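Support > Rindeo two-arm cell > Set-up guide > Section 6
Category: Faults and Safe Recovery
07/09/2021 – by Mafalda Pacheco

6. Gripper snagged on bag or basket

This section covers fault 34 (gripper load above limit while the arm is moving). It applies to Rindeo cells running the Daswood bag-and-basket task. For a fault 34 with nothing in or near the gripper, go to the cable checks in Section 3.

The fault is most often raised when a finger hooks a bag handle or the rim of a mesh basket. The controller stops the loaded arm and holds it under power. The other arm finishes its current move before it stops.

CAUTION: A held arm can spring back when the load is released. Keep hands and face out of the enclosure until step 4 is complete.

6.1 Check before clearing

Look at the bag handles first. A handle lying over the basket rim ties the two objects together, and a pull on one will drag the other.
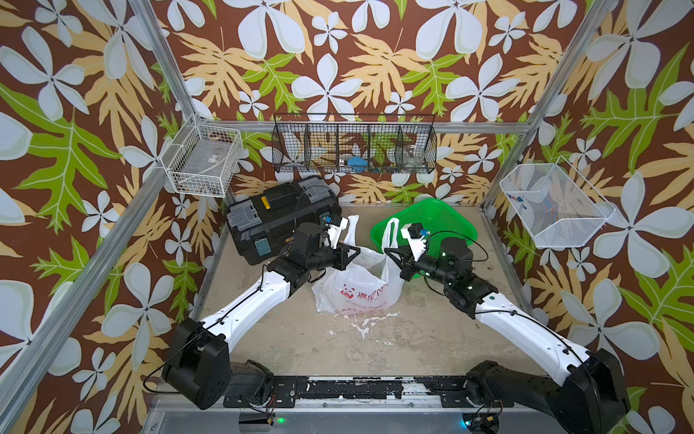
Fig. 6-1. Bag handle draped over the front rim of the green basket.

1. Press the stop button on the front panel. Do not use the software pause.
2. Note which arm raised the fault. Left and right are as seen from the mounting rail.
3. Support the faulted arm by its white link, using the long hook supplied. Do not support it by the gripper or the cable.
4. Turn the power key to OFF and lower the arm until it rests.
5. Open the fingers with the manual release. Lift the handle or mesh clear by hand.
6. If the bag has torn, replace it. Do not tape it.

Note – On cells with the Urban wrist cover, the manual release is under the cover. Remove the cover before step 5.

6.2 Restart

1. Lay the bag handles away from the basket.
2. Set the basket flat on the floor of the cell.
3. Check that each arm cable hangs free of the toolbox and its latches.
4. Turn the power key to ON and home the arms one at a time, left arm first.
5. Set speed to 6 percent and run one pick. Watch the gripper inside the bag for the whole move.
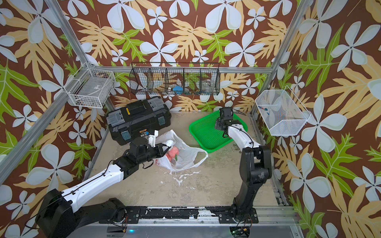 Fig. 6-2. Left gripper in the bag of peaches, right gripper above the basket.

6. If fault 34 does not return, raise the speed to 100 percent.

CAUTION: Do not reach in to straighten the bag while either arm is powered. A gripper standing over the basket can move down without warning when the other arm completes its pick.

6.3 Repeated faults

If the fault returns 3 times in one shift, take the cell out of service and save the load log before switching off. Logs are overwritten at the next start. Send the log to the Grimthorpe service desk with the cell number and the side that faulted.

Do not raise the load limit to clear the fault. Cells with software older than the January release do not record a changed limit, and the setting must be read back from the panel by hand.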